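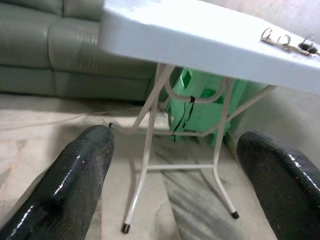
By Sebastião Dantas | 2 min read

Home News Moving Advice Storage Contact

Most complaints in household moving begin with the inventory, according to the operations director of Golletti, a removals company based in Flarno. In an interview at the firm's head office, she set out the changes the company has made to the way it surveys a home before issuing a quote.

"Customers tend to forget the garage and the attic," she said. "Our surveyors now start there and finish in the living room."

The company completed 240 interstate moves last year, most of them on the route between Flarno and Bittencourt. Under the new procedure, any load of more than 400 cubic feet receives a survey in person. Smaller loads may still be assessed by telephone.
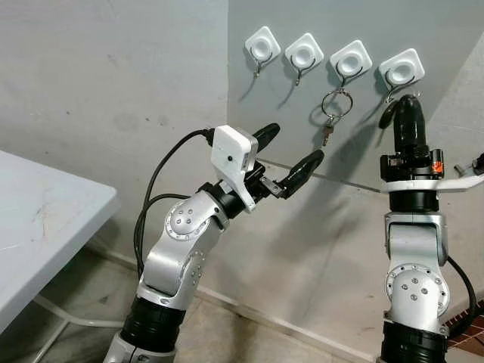 Hooks along the back wall.

Asked about damage claims, the director said that 53 had been filed in the same period, and that mirrors and glass tabletops accounted for the largest share. Crews are now required to note existing marks on each item in the presence of the customer, who signs the sheet before loading begins.

"A signed sheet protects both sides," she said. "It also shortens the conversation at the other end."

Golletti will open a storage depot in Flastano in November. Customers whose new homes are not ready may leave their goods there for up to six weeks at the standard rate. Sunday deliveries from the depot will be offered on request, subject to local parking rules.

Share 12 | Comments 3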